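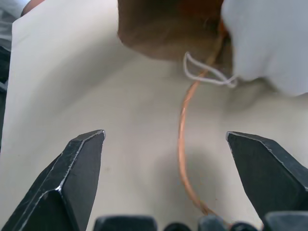

Gift bag season is open again!

6 Oct 2024

It started in August, when the first boxes of soft toys came through the door at Stokton, and now we're properly into it. For anyone who joined the list over the summer: every fall we put together toy bags for the children's ward, the two family shelters and the Lobo Street reading room, and this year we're aiming for 2,000 of them. That is a lot of bags, and I can't wait.

The toys this year are so good. The Jilance store sent over a huge mixed lot (animals, fruit, a few things I still can't put a name to) and the knitting circle at Imarel has promised hats for anything with a head big enough to wear one. If you have a bag of clean plush at home that's been waiting for a purpose, please bring it in. We're after small ones, anything up to 11 inches from nose to tail, with no batteries and no loose buttons.

We've gone back to plain paper bags after last year's cellophane, which looked lovely on the shelf and tore the minute a child got hold of it. Paper is easier to stack, it takes a stamp or a crayon drawing beautifully, and the little ones can get into it without calling for a grown-up. I like the brown kraft kind with twisted paper handles best, lying flat on the white tabletop with a monkey and a little white animal with round ears beside it. A strip of potato-print stars down the front and you're done! If your group would like to decorate a stack at home, pick up a bundle from the front desk and bring them back whenever they're dry. 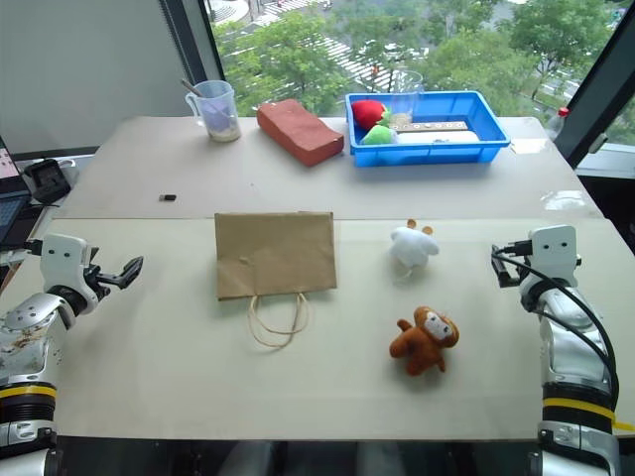
Pairing is my favorite part of the whole business. Each bag gets two toys, and the rule is that they should look as if they'd have something to say to each other. Bears with bears is fine, but I'd much sooner see a bit of mischief. My vote goes to the brown monkey with the cream face, arms and legs flung out, sharing a bag with the red strawberry from the blue tray at the back. Can you imagine opening that? Last year somebody put a whale in with a carrot, and we had a thank-you drawing of the two of them getting married.

A few practical things. Packing sessions run from 5 to 9 in the evening all through the month, in the long room, and you're welcome to come for half an hour or for the whole stretch. Children can come too if there's an adult with them. Tie each handle with a bit of yarn, loosely, and write the age range on the tag in pencil so we can change it if we have to. Finished bags go on the shelves by the door, youngest at the bottom.

We're still short of yarn, tags and toys suitable for babies (embroidered eyes only for those, please). Drop things off at the desk any time we're open, and do put a note in if there's a pair you want kept together.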